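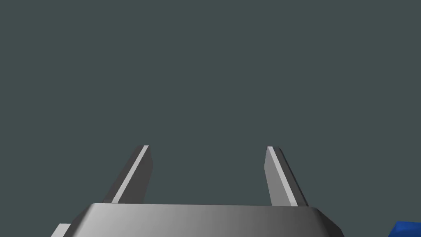

Puvora ist eine Sammlung von Szenenprotokollen zur Fernsehserie Retamal und zu den Begleitformaten, die neben der Serie gelaufen sind. Erfasst ist, welche Figur in welcher Szene auftritt, welcher Handlungsstrang dort weitergeführt wird und ob das Gezeigte in einem anderen Format wieder aufgegriffen wird. Video- und Tonmaterial liegt nicht bei. Szenen ohne erkennbaren Ort bekommen im Feld "ort" den Wert "neutral". Gemeint sind Hintergründe wie das gleichmäßige dunkle Schiefergrau im Bild, ohne Wände und ohne Horizontlinie. Bei Retamal betrifft das vor allem die Traumsequenzen und die Verhöre aus der Sicht der Ermittlerin.

Datensätze > Medien und Serien > Erzählforschung > Puvora

8.6.24 | von der Puvora-Redaktion

Inhalt

Die Serie umfasst 7 Staffeln mit zusammen 80 Folgen, alle sind vollständig protokolliert. Dazu kommen 300 Begleittexte: Blogeinträge der Figuren, Abschriften des Hörspiels Stirnent und die kurzen Zwischenkapitel, die nur über die Website der Serie zugänglich waren. Specials, Drehberichte und Interviews sind nicht enthalten.

Dateien

folgen.csv: eine Zeile pro Folge, mit Staffel, Nummer und Titel
szenen.csv: eine Zeile pro Szene, verknüpft über folge_id
begleittexte.csv: Metadaten und Kurzfassung, kein Volltext
verweise.csv: Verbindungen zwischen Szenen und Begleittexten
figuren.csv: Schreibweisen, Decknamen, erster Auftritt

Alle Dateien sind UTF-8-kodiert, Trennzeichen ist das Semikolon. Leere Felder bedeuten "nicht erhoben". Wenn etwas geprüft wurde und nicht vorkommt, steht dort "keine".

Felder in szenen.csv

szene_id, folge_id, reihenfolge, ort, figuren, strang, zeitebene, bemerkung

"strang" enthält höchstens zwei Kürzel. Führt eine Szene mehr Stränge weiter, sind die mit dem größten Dialoganteil eingetragen, der Rest steht unter "bemerkung". "zeitebene" unterscheidet Gegenwart, Rückblende und unklar. Ab der vierten Staffel ist "unklar" deutlich häufiger, dort springt die Erzählung oft ohne Einblendung.

Annotation

Die Protokolle wurden mit dem Editor Lakine angelegt. Jede Folge haben zwei Personen unabhängig voneinander bearbeitet, Abweichungen wurden danach besprochen. Blieb es beim Dissens, sind beide Werte mit Schrägstrich eingetragen. Bei den Szenengrenzen gilt ein Ortswechsel immer als neue Szene, ein Zeitsprung am selben Ort nur dann, wenn er im Bild oder im Dialog markiert ist. Parallelmontagen werden als eine Szene gezählt.

Verweise haben drei Stufen: wörtlich (ein Satz oder Gegenstand wird übernommen), inhaltlich (ein Ereignis wird weitererzählt) und vermutet. Für Auswertungen empfehlen wir, die Stufe "vermutet" zunächst auszuschließen.

Bekannte Probleme

Die Website der Serie wurde im Oktober nach dem Finale umgebaut. Einige Zwischenkapitel lagen uns nur in der späteren Fassung vor, sie tragen den Vermerk "fassung_b". Beim Hörspiel fehlen die Erscheinungstage der ersten Teile. In der zweiten Staffel weicht die Folgenreihenfolge der Ausstrahlung von der auf der DVD ab, wir folgen der Ausstrahlung.

Nutzung

Die Tabellen dürfen für Forschung und Lehre frei verwendet und verändert werden, der Name des Datensatzes ist anzugeben. Die Rechte an Serie und Begleittexten liegen bei den jeweiligen Inhabern. Korrekturen bitte mit szene_id und kurzer Begründung melden.

Kommentare

serienarchiv_nord: Danke für die Sammlung. Gibt es eine Spalte mit der DVD-Reihenfolge? Ich arbeite mit den Discs und muss in Staffel zwei ständig umrechnen.

Puvora-Redaktion: Bisher nicht. Wir nehmen das für die nächste Fassung auf, die Spalte kommt dann in folgen.csv.

kabelsalat: In figuren.csv steht der Deckname der Archivarin zweimal, einmal mit und einmal ohne Bindestrich. Absicht?

Gast: Parallelmontagen als eine Szene finde ich unglücklich, gerade beim Staffelfinale. Ich habe sie für mein Seminar wieder aufgeteilt und kann die Liste schicken.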